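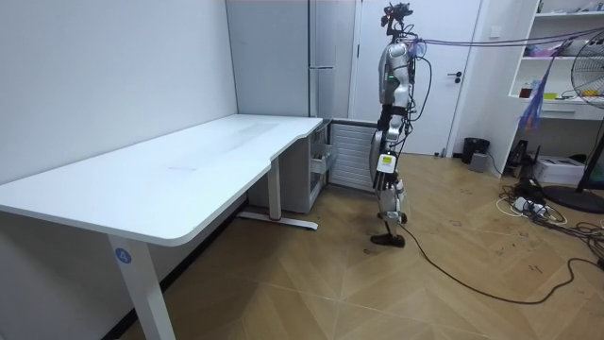
The Desk Corner: what I learned from clearing mine out

Hello again from the spare room! I promised in the November issue that I'd finally write up the great desk tidy, and then I didn't, so you're getting it now, with a few weeks of hindsight thrown in. A lot of you wrote in about working from home in small rooms (so many small rooms!) and most of you seem to have the same trouble I do. The desk is big, the room isn't, and everything that has no home ends up on the desktop by supper.

I've got a big white L-shaped desk, and I love it and I curse it. I bought it secondhand from an office clearance in Narthorpe for $200, and I drove it home in two trips with the hatch tied down with string. An L is a wonderful shape when it's clear. You get one side for the computer and one side for paper, and you can swing around between them like you're running a newsroom. The trouble is the inside corner. Things slide back there and stay for months. I found a library card from a town I don't live in anymore.

So my first rule, and I'm pretty firm on it now, is that nothing lives in the corner. A lamp if you must. I tried a plant and forgot to water it, then I tried a stack of trays from Vrettos and filled them with mail I'd already read. Now I leave it bare, and I wipe it down when I'm on the phone with my sister, who talks long enough for me to do both sides twice.

White tops show everything, by the way. Pencil, coffee, the gray smudges you get from leaning on newspaper. Warm water with a drop of dish soap does most of it. For the stubborn marks I use a melamine sponge, but go easy – I rubbed a dull patch into my last desk and had to keep a mouse pad over it until I moved out.
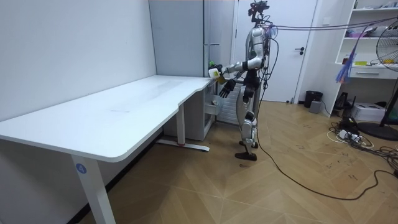
SMALL SPACES

Drawers, and what goes in them

The other half of the job was the drawer unit under the desk. I'd been treating it as one long junk drawer with a few shelves in it, so I pulled everything out onto a bedsheet and sorted from there. I can't tell you how many dried-up markers I own, but I can tell you that I own 102 binder clips, which I know for certain, as I sat on the floor and counted them instead of doing my taxes.

What I do now is very plain. The top drawer gets whatever I touch every day, so pens, tape, the good scissors and my reading glasses. The one under it gets the little tubs and bottles that used to stand around on the desktop, and those are the worst offenders of the lot. Hand cream, vitamins, screen cleaner, a jar of thumbtacks, they all look harmless on their own! Put five of them in a row and you've lost the spot where your elbow goes. The bottom drawer is paper and chargers, and I'm not going to pretend it's pretty in there.

If your drawer unit is on the floor under the far end of the desk, like in most of these setups, sit down in your chair and try reaching it before you decide what goes where. I had mine too far back for two years and only opened it when I was already standing up. That's why the stuff never got put away. I moved it over by the width of a hand and I use it all the time now.

One more word about floors. I've got a wood-look floor and a rolling chair, and the scuffs were getting bad. Kakura sells a clear mat that reader after reader has recommended to me, and I got the smaller size and cut a strip off it with a utility knife so it would fit around the desk leg. It curled up for a week and then lay flat. You'll want a small trash can within tossing distance too, near the door if you can, so it goes out with you when you leave the room.

Then there's the matter of bottles and bins. A see-through bin is the best thing I've bought all winter, and I use mine low down, close to the floor, for whatever is too tall to stand in a drawer. Lay the bottles on their sides, check the caps, and all of them should point the same way so you can tell what you've got.

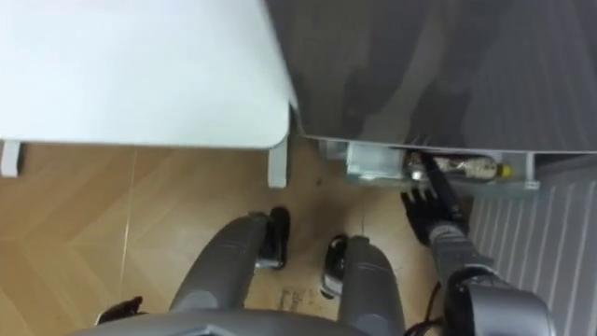

Makis Kyriakidis writes: I did the clear bin thing too, but please tell people to line it with a paper towel. I had a bottle of plant food leak in mine and it took me 20 minutes and a butter knife to get the crust out of the corners. Also I keep mine well away from the radiator, as the plastic went a funny shape the first year.

Thank you, Makis, the paper towel is going in tonight. I'd never thought about the heat either, and mine has been sitting nearly against the radiator since we turned it on. Have any of you found a bin that doesn't mind? Write and let me know. The Uddale swap shelf is taking office bits again this month too, so that's where my binder clips are headed (I'm keeping a dozen, I'm not a saint).

Next time: cords, and the basket I thought would fix them.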